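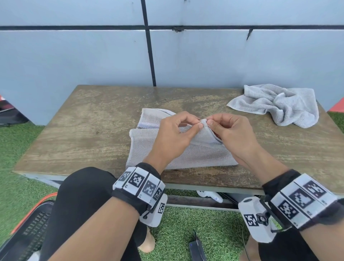 Ticket 2211: Wrist marker visibility, towel folding task
Site: Grustmont
Opened by: Filitz annotation desk
Assigned to: Ingeborg Wiegand, Stesico procedures office
Status: Closed

Issue reported
Of 3,559 folding episodes received from the site, 736 were returned by the pose check. The log lists loss of the right wrist track during the second fold. The desk asked whether the operator procedure or the tracker firmware was at fault.

Findings
1. Firmware was current on both bands. No fault was recorded.
2. The procedure states that both bands shall be worn with the markers facing up. It does not state how far the band may turn before an episode must be stopped.
3. Section 4 requires cables to be kept clear of the cloth. The section gives no routing for the right module.

Action taken
Section 4 was revised. Operators shall now check both bands before each batch and again after any break. If a band has turned, the episode shall be marked void and repeated. The module cable shall be led down and away from the work surface. Spare towels may stay on the table, provided they do not touch the towel being folded.

Follow-up, Saturday, 9:40 a.m.
The Azar team asked that the returned episodes be kept. Approved. They shall be stored apart from the accepted set and shall not be counted toward the 2,000 required for release.

Please open a new ticket if the fault recurs under the revised section.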